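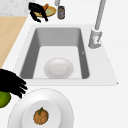 *Cocina simulada de Lurkard, con el fregadero en el centro y el plato amarillo en la pinza.*

Viernes, por la tarde.

Cuarto día con la licencia de prueba de Lurkard. Por la mañana instalé el paquete de cocina, que pesa más de lo que decía la ficha, y después de comer pude trabajar por fin con dos pinzas a la vez. El fregadero lleva un cuenco blanco dentro y la vajilla repartida por la encimera. Los materiales están bien: el cuenco brilla como debe y el grifo tiene hasta una marquita roja en la base. Las pinzas, en cambio, salen negras del todo y cuesta distinguir un dedo de otro.

Lancé 200 episodios con la tarea de llevar el plato al fregadero. Seis se colgaron al cargar y tuve que repetirlos a mano. Apunté las semillas.

Anil insiste en que comparemos con Nanura antes de firmar nada. Tiene razón, aunque Nanura no trae fregaderos y habría que modelarlos. La licencia de Lurkard sale por 1075 al año y por puesto - Thulani pregunta si hay descuento a partir de cuatro. Les he escrito y no contestan.

Pendiente para la próxima semana: cambiar el color de las pinzas, probar con la encimera más llena y pasarle los registros a Thulani. También devolver el cable que me dejó Anil.

Salí a las siete y media. Llovía.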